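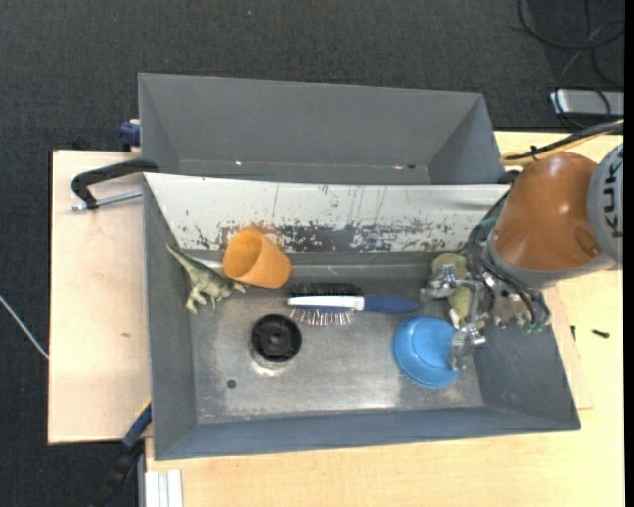
Wear of Painted Coatings on Metal Storage Bins Under Dry Abrasion

Student project report, Materials Laboratory course, Dravstead Technical College

1. Background

Painted metal bins are used in stockrooms and workshops to hold small parts and household goods. The paint has two jobs: it separates the metal from moisture in the air, and it gives a surface that can be wiped down. When the paint chips, the exposed metal can rust, and rust stains can transfer to whatever is stored inside. Suppliers usually state a coating thickness but seldom state how the coating behaves when objects slide against it for long periods.

The project compared two paint systems on flat test panels. The first was a single-coat air-dry enamel sold as Clindilar. The second was a baked powder coat, Rernitora, applied by the college paint shop. Both were applied to mild steel from the same sheet.

2. Test panels

Panels were sheared to size, deburred by hand, degreased with solvent and wiped with a lint-free cloth. Half the panels were lightly sanded before coating and half were left as sheared. This gave four groups: enamel sanded, enamel unsanded, powder sanded, powder unsanded. Panels that showed runs or bare corners after coating were rejected and recoated from bare metal.

Dry film thickness was read with a magnetic gauge at the center and at each corner. The gauge was zeroed on an uncoated offcut before each session. Powder panels were thicker than enamel panels in every group, and the sanded enamel panels had the most uneven readings. The difference in thickness was not corrected for, and it limits the comparison in section 5.

3. Abrasion procedure

Each panel was clamped at a slope of 31 degrees. A weighted sled carrying a hardened steel edge was drawn down the panel and lifted clear on the return stroke, so that wear took place in one direction only. A run consisted of 60 strokes. After each run the loose paint was brushed off, the panel was weighed, and the worn band was inspected under a hand lens.

A panel was taken to have failed when bare metal showed across the full width of the track. Testing stopped at 18 runs whether or not the panel had failed. The steel edge was replaced for each new group.

4. Damp exposure

Worn panels were moved to a closed cabinet above a tray of water and left there for almost 2 weeks. They were checked each morning at 9. No salt was added. The position of each panel in the cabinet was changed daily to even out differences between the top and bottom shelves.

5. Results

Unsanded enamel failed first. The paint came away in flakes with sharp edges, and the flakes were largest near the bottom of the track, where the sled slowed and tended to chatter. Sanded enamel lost weight at a steadier rate and wore through gradually, with fine scratches appearing well before any bare metal.

Neither powder group met the failure condition. The unsanded powder panels did show a few isolated chips at the clamp, which we attribute to clamping pressure. They were left out of the weight figures.

In the damp cabinet, rust began at the edges of chips and then spread under the enamel. Staining ran down from the lower edge of the bare area on panels stored upright. On powder panels it stayed at the clamp chips.

6. Sources of error

The sled bearing loosened during the enamel sanded group and was retightened with Lu thread compound. Runs before and after the repair were not separated. The balance drifted slightly in the afternoons when the room heating was on. Film thickness was not matched between the two systems.

7. Further work

Repeat the enamel groups with two coats to bring the thickness closer to the powder coat. Add a rounded steel edge, as most stored goods do not have sharp corners. Test folded panels, where the paint is likely to be thinner along the bend.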